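Brotureo Maple Work Board, large

I bought this board in November to replace a cookie sheet we had been using for block sorting. It is a flat maple board with a low front edge, meant for small parts, shape blocks, beads and that kind of thing. I have used it nearly every day since, mostly with the shape set from Silia, and I paid for both myself.

The board came in one carton with cardboard corners and no plastic. Mine had no dings. There was a light smell of oil for the first week and then it went away. The paper inside says to wipe it with a damp cloth and not to soak it. I have done the first and my nephew has come close to doing the second, with a cup of apple juice. It dried flat.

It is made of joined planks, and you can find the seams if you look for them. I can't feel them with a fingertip. The grain is pale and quiet, so colored blocks are easy to pick out, even late in the afternoon when the light in our back room is poor.
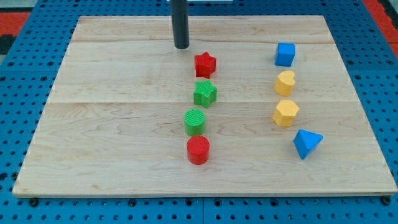 Page last changed: November, item 762

Stars and cylinders in red and green are what I set out most often. They make a good first sort because it can be done by color or by shape, and a child who finishes one way can start over the other way. The blocks have some texture on top, and the stars stand up on the maple without trouble.

Weight is the main complaint. I can carry the board with one hand but I don't like to, and a smaller person will need two. It also slides a little on a smooth table. I put a strip of shelf liner under it and that was enough. Brotureo sells rubber feet for it, but they should be in the box at this price.

Radek Zelenák wrote in to ask if the front edge gets in the way. It doesn't for me. It is low enough to drag a block over, and it stops beads from rolling into your lap, at least the slow ones.

I paid 40 dollars at the shop in Tovstead. The small size is 30 and I would skip it unless you are short on table space, as two lines of blocks is as much as it will take before things get crowded.

Rating for the large board: 4 out of 5. I took one point off for the missing feet.

Aidan Ó Briain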